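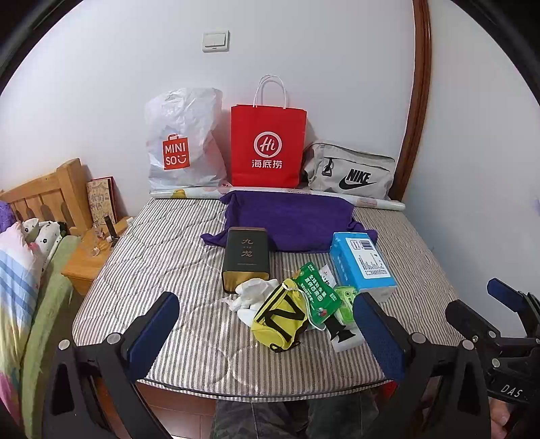 Nesard hand-held gripper, two weeks in: a review

Posted by Erick Temba in Kit reviews

Short version. Good tool, poor strap, app needs work. Buy it if you're collecting tidying and packing demos in real rooms and don't want to lug an arm about. Don't if your objects are mostly flat.

Longer version, typed fast, got another session at four.

What we're using it for

Bedroom clutter. The policy has to pick things off a bed and put them where they're told to go, mostly into a bag. Soft things next to stiff things, boxes against cloth, all on a mattress, which gives when you press on it. Striped quilted cover on that one and the stripes matter more than I'd have guessed, see below.

Target was 300 good episodes. Good meaning tracked from start to finish, one task, no fumbling with the tool halfway through. We got there on day 14. One unit, two of us swapping over.

Setup

Easy. Charge it, pair it, wave it round the room until the tracking settles, go. First proper episode was in before the kettle had boiled. Instructions are a folded sheet with diagrams and no words. Fine for assembly, useless for the calibration step, where you're meant to close the jaws fully before you hit start. I missed that. Lost a whole morning's widths because the zero was off. Check it first thing, every session, and again if you've dropped it.

The jaws

Best bit by far. Blue pads on black fingers, wide enough to get round a tea tin, and the padding has enough give that card boxes don't slide. Crumpled white cloth was my worry and it was no trouble. Pinch, lift, gone. A little zip pouch was fine too.

Bags are mixed. A paper carrier with rope handles is lovely, you can hook a finger pad under the rope and the recording is clean. Crinkly plastic carrier, less so. It folds into the jaws and you end up gripping a layer you didn't mean to. A duffel you can drag. I wouldn't try lifting a full one.

Flat packets are where it falls down. The tips are too thick to get under anything lying flush on a mattress, so you press down, the mattress sinks, the packet sinks with it. You can learn a sort of slide-and-tip move but it looks nothing like what the arm will be able to do, so I binned most of those episodes. Prullen sell a thin-tipped pair that's meant to fit. Not tried them.

Screws are on show, so changing a pad is a quick job with a small screwdriver. Check they're tight at the end of the day. One of mine had worked itself half out by the second week and I only noticed becuase of the rattle.

Weight and grip

Heavier than the older Altıntaş one we had before, better balanced. Wrist starts to complain after an hour. Strap is rubbish, thin webbing, digs in. I wrapped mine in bike tape and that sorted it.

Reaching across a double bed with your arm out straight is the worst case. Stand closer. Sounds obvious, took me days.

Tracking

Good against a busy background, poor against a blank one. Point it at a plain white wall and it starts to drift, then jumps when it finds something again. Pictures, a door frame, a bedside table with bits on it, all help. So does putting bags up along the wall at the head of the bed. Bold printing on them is even better.

The stripes. Regular repeating lines under the objects and the position estimate would now and then slip sideways, I think by one stripe. Doesn't happen every time. When it does the whole path is shifted and it looks perfectly reasonable unless you play it back over the video. Breaking up the pattern cured most of it: something draped over a lump, a rolled poster laid across. More clutter, better data. Suits me, I've got plenty of clutter.

Low light, no. Curtains open, big light on, or don't bother after tea.

The app

Does the job, barely. You start, you stop, you tag the episode. Tags are free text with no saved list, so we've now got "tin", "tea tin", "teatin" and "Tin " with a space on the end, all meaning the same thing. An afternoon to clean up. Write your tag list on paper before you start and stick to it.

No way to mark a bad episode as you go either. I've taken to tapping the jaws together five times at the end of a dud, then looking for that in the width trace afterwards. Works. Shouldn't have to.

Export is quick and the files are sensible. Went straight into Flellilano with no converting, and the jaw widths lined up with the video without any nudging. With the Altıntaş I used to spend ages on that, so full marks here.

Battery

Five hours of stop-start use. Less if you leave the preview on. It warns you late and then goes off mid-episode, and that episode is lost. Keep an eye on it.

Things I'd tell myself on day one

Shuffle the objects between every episode, propely shuffle, not just nudge the tin.

Change your trousers. I mean it. Your legs are in the shot when you stand at the bedside, and if you wear the same pair for two weeks they're in every single clip. We alternated after the first few days, should have done it from the start.

Slow down. Your hand is faster than the arm will ever be. If it feels a bit daft and stately you're going at the right pace.

Leave price tags and strings on some things and take them off others. They dangle, they catch, the model ought to see that.

Do the bed next door as well if there is one. Different blanket, same room, cheap variety.

Good: jaws, pads, export, quick to start, spares easy to fit.

Bad: strap, tagging, late battery warning, flat things, blank walls.

Score: four out of five. Would be higher with a decent strap and a saved tag list. I've written to Nesard about both, no reply yet. Will update if they send one, and I'll add a bit on the Prullen tips if I end up buying a pair in July.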